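# Kapitel 4: Vom Vorrat und vom Nachbestellen

Wer schon einmal an einem Samstagabend vor einem leeren Kaffeeglas gestanden hat, der bringt für dieses Kapitel eigentlich alles Nötige mit. Sie haben zu spät nachgekauft, oder Sie haben sich auf einen Laden verlassen, der früher schließt als gedacht, und damit sind wir schon mitten in der Lagerhaltung (auch wenn es sich in der Küche selten so anfühlt!).

In den ersten drei Kapiteln ging es darum, was ein Betrieb einkauft und zu welchem Preis. Jetzt fragen wir, wie viel davon er hinlegen soll und wann er wieder zum Telefon greift. Unser Begleiter bleibt der Teehandel Economou, den Kalliopi Sotiropoulos in Kislow führt und den Sie aus Kapitel 2 kennen. Sie verkauft im Jahr 281 Kisten ihrer Hausmischung, und zwar leider recht ungleichmäßig: Im Juli will kaum jemand heißen Tee, im November wollen ihn alle auf einmal.

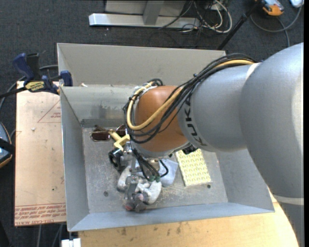

Ihr Lieferant, die Rösterei und Teeimport Zurnard, braucht 17 Tage, bis eine Bestellung auf dem Hof steht. Diese Spanne nennen wir **Wiederbeschaffungszeit**, und sie wird uns durch das ganze Kapitel begleiten. Solange sie verstreicht, lebt der Laden von dem, was noch im Regal liegt. Frau Sotiropoulos muss also bestellen, während sie noch Ware hat, und genau der Bestand, bei dem sie das tut, heißt **Meldebestand**.

Dazu kommt ein Polster für schlechte Tage, der **Sicherheitsbestand**. Über seine Höhe lässt sich herrlich streiten. Svend Hjaltadóttir, der bei ihr die Bücher führt, hätte ihn am liebsten bei null, denn im letzten Winter lagen fast 60 Kisten herum, und jede davon war bezahltes Geld, das auf Kundschaft wartete. Sie selbst erinnert sich lieber an den Winter davor, als die Stammkunden mit leeren Taschen wieder gingen.

Beide haben gute Gründe, und wir werden uns Zeit nehmen, sie in Zahlen zu fassen. Legen Sie sich dafür bitte Papier und einen Taschenrechner bereit. In Abschnitt 4.1 berechnen wir zunächst den durchschnittlichen Verbrauch pro Tag, wobei wir mit 300 Verkaufstagen im Jahr rechnen.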